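Left gripper drifts closed on our humanoid, calibration or worn pads?
Mobile Platforms > Setup and Maintenance

tirk_bench
Posted November 10, 2022

Hi all, long time reader, first real post. I look after one of the humanoids in our shop, white shell, two arms, simple gripper on the left and a multi-fingered hand on the right. We run it in a mock bathroom doing tidy-up tasks. Pick a bottle, put it on a shelf, wipe the sink, that kind of thing. I've had it since April and it's been pretty well behaved up to now.

My trouble is the left side. I zero the gripper in the morning, and by lunch "fully open" isn't fully open anymore. The controller says it is. My calipers say it's 2 mm short. Doesn't sound like much, but our shampoo bottle is wide enough that the tips start clipping it on the way in, and then it goes over and takes its neighbor with it.

What I've done so far: re-zeroed it more times than I can remember, cleaned the rails, checked the wrist bolts against the torque sheet, swapped the Lecomte pads for a fresh set. Pads made no difference at all. The log has 1,244 cycles on it since the last full service, so I wouldn't have thought it was wear.

The reach we use for checking is the one up to the mirror cabinet over the sink. Arm goes out long and diagonal, tip stops at the ledge under the bottom shelf, and I look at where it ends up compared to where it should be. It's a good pose for this because everything is stretched out and any slop shows up right at the tip.

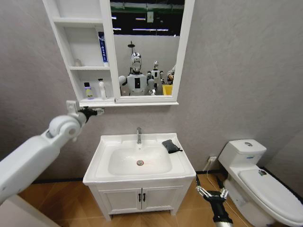

I run that one first thing, then again before lunch, and write both numbers on a sheet taped inside the tool chest door. The reach itself is fine, by the way. Tip lands in the same spot every time, well within what I'd expect. It's only the opening that creeps. So I'm fairly sure the arm is OK and the problem is somewhere past the wrist.

Anybody seen this? I'd rather not pull the gripper apart if it's a setting.

gantrygoose
Welcome! First question, how are you zeroing it? Closing against itself or against a block?

If it's closing against itself on soft pads, your zero depends on how hard it squeezes and how soft the rubber is that day. I chased the same thing for weeks on a parallel gripper on a bench arm. Went to a steel gauge block with the pads off and it went away.

tirk_bench
Closing against itself, pads on. That's what the setup page says to do. I can try a block, sure, but would that explain drift during the day? I only zero once.

gantrygoose
Could do, if it re-references on its own after a fault. Some of them do that quietly. Check if you're getting soft faults in the log and it's homing itself in between. If it homes while it's holding something, or half holding something, you get a bad zero and no warning.

Solange Jacquet
I'm going to disagree with goose a little. A bad home gives you a jump. You'd see it be fine, fine, fine and then wrong all at once. Creep over a morning sounds mechanical to me, or thermal. Do you have the numbers from in between, or only the two a day?

We had a unit at Rillholm with nearly the same complaint and it was the coupling between the gripper motor and the lead screw. The set screw had backed off a hair. Every time it grabbed something, the shaft slipped a tiny bit in the same direction. The encoder is on the motor side, so as far as the controller knew everything was perfect. You can zero that all day long and it'll walk away from you again.

Easy test, takes five minutes. Power down, put a paint pen line across the coupling and the shaft, power up, run 30 hard grips on a block of wood, power down and look at your line. If it's broken you've got your answer.

gantrygoose
Fair point about jump vs. creep. I'd still check for the homing first, because that's free and you don't have to take a cover off.

Solange Jacquet
It's two screws and a cover, you'll live :)

mk_pallet
Just throwing this in, have you looked at the cable where it comes past that big wrist joint? We had one that got tight when the arm was reaching up and it pulled on the gripper body. Looked like all kinds of things. Wasn't any of them.

tirk_bench
OK lots to go through, thanks everybody.

Solange, only two readings a day, so no, I can't say if it's a creep or a jump. I kind of assumed creep. I'll take one every hour tomorrow.

mk, the cable has a decent loop in it with the arm all the way up. I moved it around by hand while I watched the position and got nothing. Not ruling it out though.

goose, I went through the log and there are seven soft faults this week, all of them "grip current high." I can't tell from the log if it homes afterward. Does anyone know where that's recorded?

Horațiu Văduva
It isn't in the main log. On the controllers I've used there's a separate axis log, and homing shows up there as a state change with no message attached. Pull both and line them up by time.

I'll also be the annoying one and ask why the grip current is so high. You're picking up shampoo bottles. What force is it set to? If someone turned it up to stop things from slipping, that could be what's loosening the coupling, and then Solange fixes your coupling and it's back by spring.

tirk_bench
Ugh. OK. Force was turned up in the summer. By me. We had a pump bottle that kept sliding and I bumped it, and then I bumped it again, and I guess I never put it back down after we changed the pads to the grippier ones.

Horațiu Văduva
We've all done it. Write it on your sheet with the other numbers so it's in front of you every morning.

mk_pallet
Pump bottles are the worst. Smooth sides, top heavy when they're full. I fill ours halfway and leave it at that.

gantrygoose
I don't like filling them halfway, then you're tuning for a bottle that doesn't exist in anybody's bathroom. But that's a different thread.

mk_pallet
Every bottle in my bathroom is half empty, I don't know how you live.

tirk_bench
Update. I did the hourly readings and the paint pen both.

Readings first: it's a creep. Tiny bit each hour, worse in the hour when we ran the most picks. The axis log has no homing in it other than mine from the morning, so goose, I think that's crossed off.

Then I took the cover off and marked the coupling. Ran the 30 grips on a scrap of two-by-four. Line was broken, clear as day. The mark on the shaft and the mark on the hub were next to each other and no longer touching. The set screw on the shaft side turned with my fingertips on the short end of the key, so it was barely doing anything.

Cleaned it out with alcohol, both the screw and the hole, let it dry, put a drop of Dramico medium threadlocker on it and tightened it to spec. I turned the force back down to where it was originally too. Left it overnight to cure before I ran anything.

Solange Jacquet
There it is! Did you look at the shaft? If there's a flat on it, make sure the screw is sitting on the flat. If there's no flat, it'll probably come loose again sooner or later whatever you put on it, and you want a clamp style coupling in there.

tirk_bench
There's a flat, but the screw had been riding right on the edge of it, you can see a little bright groove. I turned the hub so it's in the middle now. Had to redo the zero after that, obviously, and I did it with a block and the pads off, goose style.

gantrygoose
I'll take it.

One thing, don't use medium on anything smaller than M3 if you ever want it out again. I've snapped keys. Low strength is plenty for a screw that size.

Solange Jacquet
Medium is fine if you warm it up before you take it out. Low strength is how you end up posting here again in three months.

gantrygoose
Warm it up next to a plastic housing? No thanks.

Horațiu Việt...Soldering iron on the tip of the key for a few seconds, heat goes down the key into the screw and the housing never notices. Works for either of you.

tirk_bench
Saving that one.

So it's had two full days since then. Morning and lunch readings are the same as each other on both, and the bottle picks are back to how they were when I got the thing. No grip current faults with the force turned down. The pump bottle did slide once, and I moved the grab point lower on it and left the force alone.

I've added a coupling check to the service sheet, plus a line for grip force. We have a second unit of the same type in the shop, so I'm opening that one up next. It hasn't shown any drift that I know of, but then I haven't been measuring it either.

Does anyone have a part number for a clamp style coupling that fits? I'd like one in the drawer. The Tirkholm catalog lists a few with the right bore, but I can't tell from the drawing if the length works.

Solange Jacquet
Measure the gap between the motor face and the screw bearing with the old one out and post it. Ours needed the short version, and even that was snug.

tirk_bench
Will do when I have the second one open. Might be next week.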